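About Cletside

Share 44

Cletside is a small evening school for people who want to learn a language and then go out and use it. We teach Persian, French, Welsh and Arabic, mostly to grown-ups who last sat in a classroom a long time ago and weren't sure they'd liked it!

Ladan Jafarzadeh started the school with one Persian class above a bakery. People kept bringing their cousins, so Farhad Vahidi took on a second group, then Yannick Huet came in with French (and a suitcase full of comic books, which we still use). Rhodri Morris teaches Welsh on the top floor, where the singing bothers the neighbors least. Ayman Helmy joined us one February to teach Arabic and has since talked half the staff into taking his beginner class.

We like talk first and grammar soon after. In your first hour you'll say your name, ask for a coffee, get something wrong and get a laugh out of it. Groups stay at nine people or fewer, and everybody speaks every night. Nearly 700 learners have come through our beginner courses so far, and plenty of them are still turning up for the advanced ones, or just for the soup. 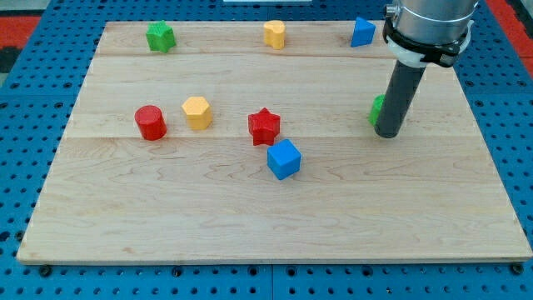 Farhad thinks the soup deserves more credit, and that his students learned the past tense by arguing over who had finished the bread. We believe him. Supper comes after class, it's included in the fee, and the only rule at the table is that you try to stay in the language until the bowls are empty.

Our lending library has grown to 1,156 books, a lot of them children's stories, which are wonderful when you're starting out and still pretty good when you aren't. Current learners can borrow four at a time. Please bring back the second volume of the Welsh ghost stories, whoever has it, Rhodri's whole group is waiting to find out what's in the well.

New groups start in the fall and again in February. Doors open at 6:15 p.m., and you're welcome to sit in on any class once before you sign up.

12 comments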